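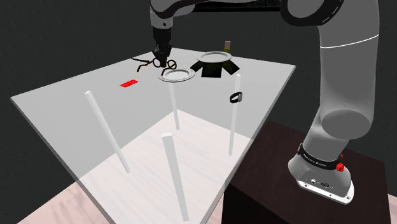
A see-through tabletop on white legs, with the pale wooden floor showing underneath.

The great pillow muddle

By the time I got round to buying a new pillow, the old one had been folded in half every night for so long that it had a hinge. I'd wake up with one arm underneath it, completely dead, and have to lift it out with the other hand like a draught excluder. My husband (who sleeps on anything, including trains) suggested I just get another one. So off I went to get another one, and four months later I was still at it.

Part of the trouble is that pillows are sold in words that don't mean very much. Soft, medium and firm are fine until you've squashed three mediums from three different shops and found that one is a cloud, one is a loaf and one is a kerb. Then there's "for side sleepers", which is me, mostly, except at about five in the morning when I seem to turn into a starfish.

I rang Meifang Peng, who spent years fitting pillows in a bedding shop before she went over to writing buying guides, and whose patience with me was remarkable. She wasn't interested in what I liked the feel of. She wanted to know how far it was from my neck to the outside of my shoulder, and what my mattress was like.

"Your mattress is half the pillow," she said. "If you sink in at the shoulder, you need less height. People buy a soft new bed, keep the same big pillow, and then ring up to complain about the bed."

That was me to the letter! We'd swapped our hard old mattress for a much squashier one in November and my neck had been grumbling ever since. I had blamed the mattress, the radiator and my laptop, in that order.

Meifang's test costs nothing. Lie on your side on your own bed and get someone to look at you from behind. Your nose should be more or less in line with your breastbone. If your head tips down towards the mattress you're too low, and if your ear is heading for the ceiling you're too high. You can try out heights with folded bath towels inside a pillowcase, which is not comfortable but is very informative. I came out at two bath towels and a hand towel. My hinged pillow, folded, was nearly double that, and unfolded it was a pancake.

Armed with my towels I started borrowing and buying. First up was the Fallow, which is stuffed with little balls of wool. I wanted to love this one. It smells faintly of jumper for the first week, it never got clammy, and there's a zip so you can pull out handfuls until the height suits you. I pulled out handfuls. I put some back. The spare wool lived in a carrier bag on top of the wardrobe, and I was very pleased with myself until it began to pack down, which wool does, and out came the carrier bag again. If you enjoy a bit of tinkering it's a lovely thing. Mine has gone to my sister, along with the carrier bag.

Next came the Pulex, a solid piece of latex with pinholes through it. It's heavy! Changing the case is like dressing a toddler who doesn't want to go out. But it held its shape beautifully and my head stayed at precisely the same height all night, starfish hour included. The bounce took getting used to, and for a couple of nights I felt as if the pillow was politely handing my head back to me. It can't go in the washing machine either, and it shouldn't be left in strong sun, which makes latex go crumbly.

The Hosoda was the wild card. It's filled with buckwheat husks, and it rustles. I'd been warned about the rustling and thought, how bad can it be? Bad enough that my husband, friend of the railways, asked whether I was eating crisps. The support is excellent, though, firm and cool, and I kept it for reading in bed.

I also had a feather and down one in the mix, a Goltero, on the grounds that hotels use feathers and I always sleep well in hotels. It was gorgeous for the first ten minutes of every night. After that it had slid out sideways and I was lying on two layers of cotton and a memory. Meifang says feathers suit people who sleep on their fronts, or who don't mind a thump and a plump at 3am.

Washing was the bit I knew least about, so I asked Myroslav Stasiv, who runs a laundry and sees a lot of other people's pillows. He says most of them come in far too late and get dried far too little. A pillow can feel bone dry on the outside and still be damp in the middle, and that's where the musty smell comes from. He likes a low heat, a long time, and a couple of clean tennis balls in the drum to break up the lumps. Feather and polyester pillows can usually go through the machine if the label agrees. Wool depends on the maker. Foam and latex should be sponged and left somewhere airy.

His other advice was to buy a proper zipped protector, the kind that goes on under the pillowcase, and wash that every month or so instead. I paid £8 for mine and it's the least exciting thing I've bought all year, but the Pulex is still spotless.

Yes, I kept the Pulex. It cost me £34 in a sale and I've now slept on it for long enough to stop noticing it, and both my arms are awake when I am. The hinged one has been cut up for the dog's bed, where it gets folded in half every night by the dog.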